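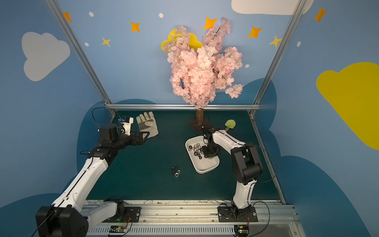
Finger pads, wrist cameras and one work glove

1 August 2025

I have been putting off the gripper comparison since May. The arms were fine, the controller was mostly fine, and the stock fingers picked up everything I tried with them, provided everything I tried was a block. Then Dagmar Vrabec asked on the build list whether anyone had numbers for cloth and small hardware on the same set of fingers, and I had none.

The task I settled on has two halves that want opposite things from a gripper. One arm takes a leather-palmed work glove by the cuff and presents it. The other picks hex nuts out of a plastic tray and puts them where they are told to go, either on the open table or into the glove. Cloth wants a broad, soft, high-friction contact. A nut sitting in a heap of other nuts wants a narrow, stiff fingertip that can get down beside it without shoving its neighbours. Both arms run the same two-finger design, so any pad I pick has to do both jobs or I have to accept a left hand and a right hand with different spares.

What I compared

Two sets of pads went on the same fingers. The Rukeo pads are moulded, soft, 3 mm thick, and wrap slightly over the fingertip. The Endis pads are a harder compound, thinner, flat, and stop short of the tip so that the bare finger does the fine work. Both attach with adhesive. I cleaned the fingers with isopropyl between sets and let the adhesive cure overnight each time, as the Endis instructions ask for it and the Rukeo instructions are silent.

I logged 278 attempts in total, split between the glove and the nuts. An attempt counts as good if the object was still in the fingers after a lift, a one-second pause and a quarter turn of the wrist. That is a generous definition. A nut held by one corner passes it, and so does a cuff pinched by a few threads.

The controller is a Judila board running the joint loop at 1,000 Hz. I changed nothing on it between pad sets except the closing current, which I tuned for each set on the tray first and then left alone.

Glove first

The cuff is the obvious place to take hold. It is the thinnest part with the most fabric to spare, and pinching it leaves the fingers of the glove free. The difficulty is getting one jaw under it while the glove is flat on the table. With the soft pads, the wrapped tip caught on the tabletop and folded back on itself, so the lower jaw arrived a little thicker than planned and pushed the cuff away. With the hard pads the bare tip slid under cleanly, but the grip had less to work with once it closed.

My workaround for the soft pads was to approach at a shallower angle and start farther back, dragging the jaw along the surface for the last part of the move. It helped. It also puts wear on the table finish, and the next person to complain about that will be me.

Lifting is easy once the cuff is in the jaws. Keeping the glove steady is not. A single pinch point lets the whole thing rotate, and any motion of the arm turns into swing at the fingertips. Bracing the other side with the second gripper removes nearly all of it, at the cost of occupying the hand that should be fetching nuts.
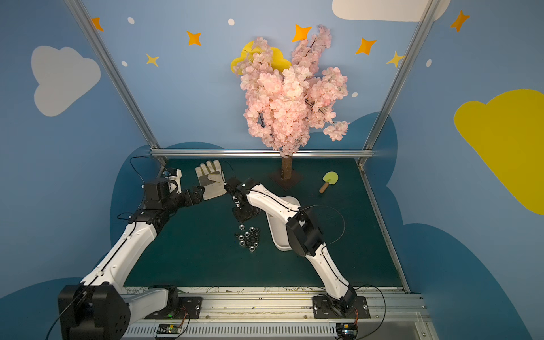 Reading time: 6 minutes

The two-handed hold also tells you something about pad stiffness. When both grippers push on the same piece of cloth, position error in either arm shows up as current in the other. With the Endis pads I could see the two wrists arguing in the log, a slow see-saw of a few counts that never settled. The Rukeo pads soaked it up. I had assumed this was a gain problem and had spent an evening lowering gains before I swapped pads and watched it go away.

Štefánia Štefanec suggested fixing it properly by making one arm compliant during the shared hold and leaving the other stiff. She is right, and I have a half-written version. For this comparison I left both arms in plain position mode so the pads would be the only variable.

Nuts

For the nuts, the ranking reverses. The hard pads with the bare tip go down into a heap, close, and come up with a nut. The soft pads go down, displace the heap, and come up with a nut somewhat less often, occasionally two, which I scored as a failure. A nut picked across its flats is stable. A nut picked corner to corner looks stable until the quarter turn, when it rolls to the nearest flat and either stays or leaves.

Tray position matters more than I expected. A heap against the end wall behaves well because the wall stops the nuts from escaping the lower jaw. The last few nuts on the tray floor are a separate problem, and neither pad does well there. I stopped scoring once the heap was down to a single layer.

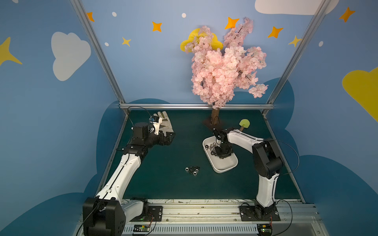
Cable routing cost me more time than either set of pads. The Yensuk wrist cameras are light enough that I don't bother with payload compensation, but the lead that comes with them is stiff and a bit short for a six-joint arm. My first attempt had it zip-tied tight at every link, and the wrist would stop shy of its target whenever the elbow was folded. The lead now leaves the gripper in a loose arc over the arm, and the black cable on the left side is wrapped around the long white links, with enough slack left that reaching over the glove no longer pulls on anything. The right side hangs in a loop from the shoulder. It is untidy and it has not caught on the tree yet. I would still prefer a softer cable, and Rostislav Skála has offered to crimp me a silicone-jacketed pair if I send him the connectors.

Delay through the cameras measured 164 ms from a flashing LED to the logged image. That is slow, and I suspect the USB hub. For pick and place with a pause before closing, it makes little difference. For the shared hold on the glove it would matter, if I were using the camera in the loop at all.

Exposure was the other nuisance. Left on automatic, the camera meters for whatever fills most of the view, which is a dark green table, and everything bright goes with it. The off-white cotton of the glove lost its seams, and the grooves in the aluminium rail turned into solid streaks. I ended up fixing exposure low enough to keep detail in the glove and living with a darker table. Nuts remain perfectly visible at that setting. Gray leather on green is the weakest contrast in the whole set, and it is also the part of the palm I most want to locate. 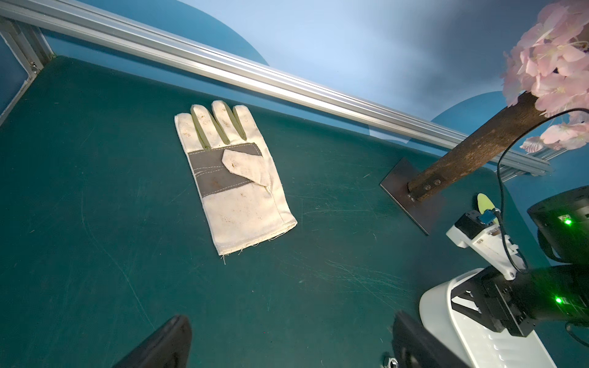 What the wrist view is good for

Seeing the cuff, mainly. From the fixed camera, the open end of the glove is a smudge at the near side of the table. From the wrist, the frayed hem and its loose threads are clear enough to pick a grasp point by eye, and both jaws are in view at the bottom of the image, so I know where the tips are relative to the cloth without trusting the calibration. The threads are a hazard of their own. Twice I closed on a thread and lifted nothing else.

What it is bad at is depth. I can tell that the jaws are lined up with the cuff but not whether they are above it or touching it. For now I watch motor current on the last part of the descent and stop on a rise. Jarmila Paulík uses a cheap range sensor between the fingers for the same purpose and reports that cloth gives her clean readings and nuts do not.

Where I ended up

Mixed pads. Rukeo on the left gripper for the glove, Endis on the right for the nuts. I resisted this for the reason given at the top, that it means two kinds of spares, and then looked at the log again. The soft set dropped nuts I needed and the hard set fought itself on the cloth, and no closing current I tried got either one to cover both.

Adhesive life is an open question. One Endis pad had started to lift at the rear edge by the end, roughly a third of its length, on the finger that goes into the tray. I stuck it back down and it has held so far. The Rukeo pads show no lifting but have picked up lint from the glove, and I have not checked what that does to friction.

Still to do: replace the hub and measure the delay again, finish the compliant hold, and rerun the glove attempts with the cuff folded under. Natália Ďurica wants the same test with washers. I have told her the bare fingertip will need a chamfer first. The raw logs are available if anyone wants them, though the column headings for the first session are wrong and the left and right currents are swapped.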